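# Lagman workshop's home-built arm takes on the tea table

Anyone who has walked past the shared workshop in Lagman of an evening this February will have noticed the lights on at the back rather later than usual. Members there have been putting together a robotic arm for household jobs, working on it a couple of hours at a time after the ordinary bench sessions have finished, and it has now reached the stage where it can be let loose on a table with something worth tidying on it.

The build goes by the name of Sirken, and it began, as a good many things at the workshop do, with a conversation over the kettle. One member had been looking after a relative who found it hard to wipe up after meals, and wondered aloud how difficult it would be to get a machine to do the fiddly part – the picking up, the mopping, the putting back. The general feeling was that it would be very difficult indeed, and by the end of that same evening there was a sketch on the whiteboard and a list of parts to be scrounged.

Most of those parts have come from cupboards and from the back of the workshop's own store. The control box started life on an older project called Drumow, which members may remember as the plant-watering trolley that used to live beside the lathe, and it has been rewired from end to end for its new job. The money that had to be spent has come to £1562 so far, the larger share of it on motors, and it was raised through the autumn repair evenings and a very well attended sale of surplus tools. Our thanks again to everyone who came along and went home with more clamps than they needed!

Getting the arm to move smoothly took up most of the winter. The early software was happy enough to send it from one place to another, but it did so with a jerk at each end that shook the bench and rattled anybody holding a mug. A good deal of patient work has gone into softening the starts and stops, and visitors who saw it before Christmas have been very kind about the difference. The cabling has been tidied as well, although there is still a loop or two that the builders would like to tuck away once they are sure nothing else has to be added.

The group settled on spilt drinks as its first proper task. Cups are light and roll about, so they have to be approached gently, and a puddle has no edges to take hold of and needs a cloth passed over it more than once. The paper kind are harder than mugs in one respect, being so easy to squash, and the finger pressure has been turned down again and again in small steps. The members have been keeping a log of every attempt, good and bad, and at the last count it stood at 2339 entries. Reading back through the early pages is said to be a humbling way to spend an afternoon, though there is a clear change for the better once the slower approach speed came in.

What the builders have been working on lately is the order of things. A person clearing up will generally right the cup, move it out of the way and then reach for the cloth, and will do all of it without a thought. The arm needs each of those steps spelled out, with some way of telling when one has been done well enough to go on to the next. There has been a lively difference of opinion over whether the cup or the cloth ought to come first, and both ways are being given a fair go. 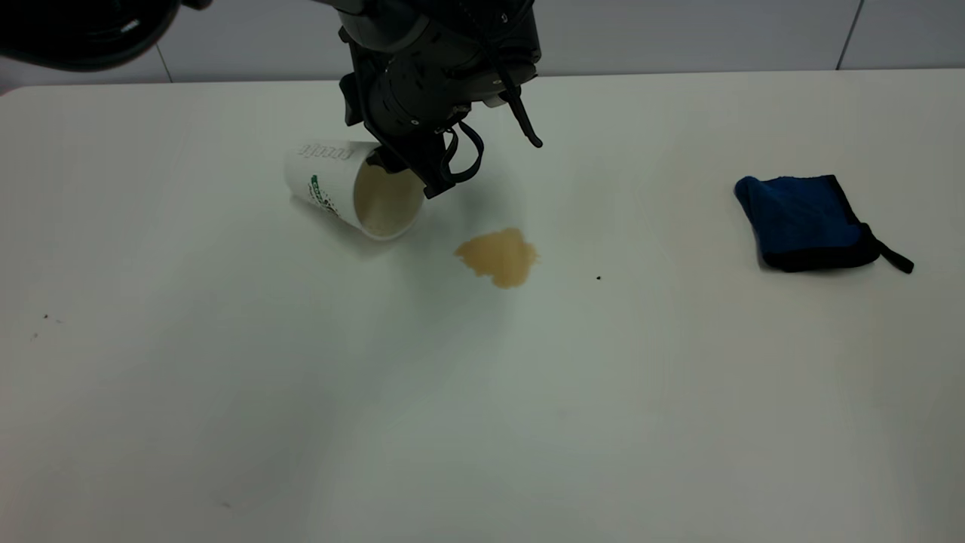 **Can a member with no experience of robotics join in?**

Newcomers are welcome at any of the evening sessions, and there is plenty to do that needs only a steady hand and a bit of patience, from cutting brackets to writing up the log. The group will happily teach the rest as it goes along.

There are two jobs on the list before the spring. The first is a better stand, because the present one was borrowed from a drill press and its owner would quite like it back. The second is a proper stop button within easy reach of both sides of the bench, and the group has agreed that the arm will not be shown to the public until that is fitted and tested. A supplier called Arkberg has offered the switch at cost, and it should be in place before the next open evening.

That evening will start at 7pm in the main room, with tea and cake at the usual table. Places around the bench are limited to 12 at a time so that everyone gets a decent view, and names can be put down on the sheet by the front door. Anybody with an unwanted bedside lamp or a length of aluminium channel is asked to bring it along, as both would be put to good use.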